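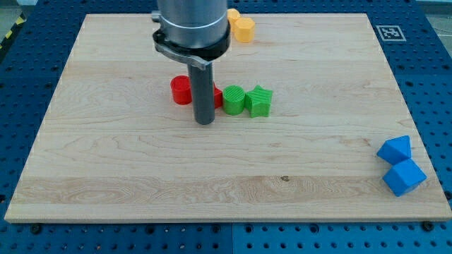 Hiếu Văn wrote to us in August that a learning system should be fed only clean examples, and that every untidy episode we keep is a fault we are teaching on purpose. The letter was courteous and the position is widely held. Our own group at Grirnirdale held it for two years.

Home Research Notes People Archive Contact

Opinion | Data practice
Reading time: 3 minutes

I wish to argue that this view, applied strictly, gives poor collections. The task we set our operators at Grirnirdale is plain enough. Coloured blocks lie on a board, an arm carrying a single straight rod stands over them, and the operator pushes the blocks until they match a written instruction. Bring the blue ones together. Move the star away from the green cylinder. The rod can push and can do nothing else, so a small error in the angle of approach sends a block somewhere it was not meant to go.

Operators make such errors constantly. Under the rules we first adopted, an episode containing more than one correction was discarded. Of the 1588 episodes recorded in the first round, a large share was lost in this way, and those which remained resembled one another closely. They showed blocks travelling in straight lines. When the trained system met a block that had turned under the rod, it had no example of a person going round to the other side and trying again. It went on pushing.

Quyên Mạc, then responsible for our review desk, proposed that corrections be kept and marked. The change was resisted, partly on grounds of cost. Marking takes time, and a reviewer who must note where a correction begins and ends will get through fewer episodes in a morning. I accept the cost. A collection that has been reviewed quickly and contains nothing of use is no saving.

The stricter school has a second argument, which deserves a fuller answer. It says that an operator who knows that mistakes will be kept will become careless. We saw some sign of this. In one group of 65 episodes, Hậu Lâm found 14 in which the operator had plainly stopped attending to the instruction. Those were removed, and rightly. An error made in the course of trying to do the task is a different matter from an absence of effort, and a trained reviewer can usually tell them apart. Where two reviewers disagree, the episode should be set aside until a third has seen it.

I would go further on the matter of starting positions. Many laboratories return the blocks to a fixed layout before each episode. It makes the records easy to compare, and it produces a system that is competent from one layout. Our practice is now to begin wherever the last episode ended, with blocks touching, scattered or close to the edge of the board. Shu-fen Lam has objected that this makes some instructions much harder than others, and that our success figures suffer when set beside those of other groups. They do. I should prefer that such figures were published with a description of the starting positions, so that readers could judge them fairly.

Written instructions need the same tolerance. Operators asked to describe a push in their own words will write "nudge the red one over a bit" as readily as "move the red cylinder to the left". Both should be kept as written. People who later use these systems will speak in the first manner at least as often as the second, and a reviewer who rewrites every line into office prose removes the very thing we need to collect.

Hiếu Văn and I will continue to differ on how many corrections one episode may hold before it ceases to teach anything. Our present limit is set by the review desk and is open to revision at the end of the second round.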